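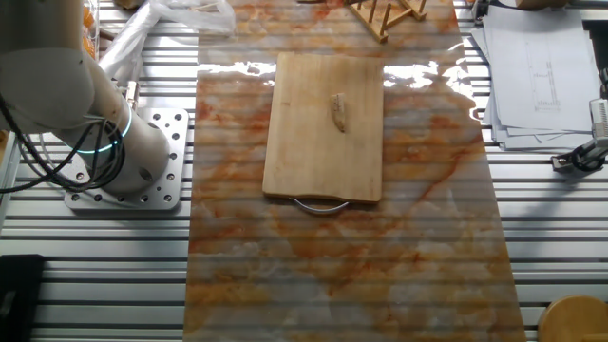 两种夹爪,切藕用了三个星期

我不是专业的评测人员,中文也不是我的母语,写得不清楚的地方请大家原谅。这次我比较两个平行夹爪:Gusico 的电动夹爪,和 Dovano 的同级产品。两个都装在同一种机械臂上,任务也相同:夹住刀,在木砧板上切莲藕。

为什么选莲藕?因为它有孔,又硬又脆,刀进去以后阻力忽大忽小。夹爪如果握得不稳,刀马上会转一个小角度,切出来的片就一边厚一边薄。用泡沫块做试验,看不出这个问题。

先说安装。Gusico 的法兰孔位和我们的手腕对得上,四颗螺丝,很快就装好。Dovano 需要一块转接板,说明书里只用一行小字提到,我找了一个上午。控制器方面,Gusico 的软件界面比较旧,但是每个参数都写明单位,这一点我很喜欢。Dovano 的界面漂亮,可是力的设定只有“低、中、高”三档,对切菜来说太粗。 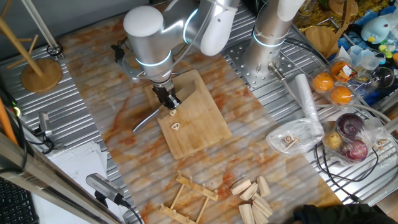
夹爪能不能直接夹普通的厨房刀?
可以夹,但是最好在指尖加一层软垫,并且把夹持力调到刀不再转动为止。金属刀很滑,只靠原装的硬指尖,切几下就会偏。

我用两个夹爪各切了 200 刀。Gusico 有 184 刀不需要重新夹刀,Dovano 在换软垫以前,中间停了 29 次。换了软垫以后,Dovano 好了很多,不过它的手指比较宽,靠近砧板的时候要很小心,否则外壳先碰到木头。刀的角度也要重新标定,我一般标定两遍才放心。

再说腕部相机。我觉得这个比夹爪本身还重要。固定在旁边的相机看得到整张砧板,但是机械臂一低下来,常常把要切的地方挡住。腕部的小相机离食材近,藕孔和切口的边都清楚,缺点是刀柄总在视野中间,算法要学会不理它。另外,强光照在砧板边上会发白,请大家一定先把灯调好,再开始录数据。
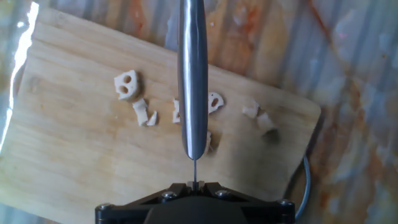

Savita Chauhan:我也用过 Dovano,意见有一点不同。它的力控确实粗,可是断电以后手指不会松开,刀不会掉下来。Gusico 在这方面怎么样?你的文章没有写。

谢谢提醒,我补做了这个试验。Gusico 断电以后也能保持,但是夹持力会慢慢变小,放一个晚上,第二天早上用手可以把刀抽出来。所以我现在的习惯是下班以前先让机械臂把刀放下。如果你的实验室经常跳闸,Dovano 更让人安心。

线缆是我最不满意的部分。两家的线都偏硬,手腕转得多的时候,线会拉住夹爪,轨迹就有一点抖。 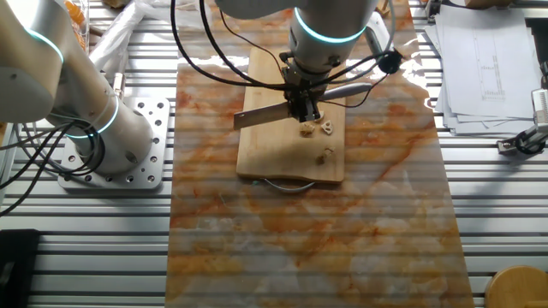 后来我把线重新绕了一次,在手腕上方留一个比较大的弯,抖动少了许多。Geeta Nishad 建议我改用 Brannigan 的软线,我订了一根,七月才能到,到了以后再补充结果。

价格方面,Dovano 的报价是 2,209 元,软垫和转接板要另外买。Gusico 贵一些,但是盒子里都有。做抓取、搬运这类工作,我认为 Dovano 已经够用;要拿刀、拿勺子这样的工具,我会选 Gusico。

评分(满分十分):
Gusico 八分。扣分的原因是软件旧,线太硬。
Dovano 六分半。如果以后更新固件,力可以连续设定,我愿意改成七分半。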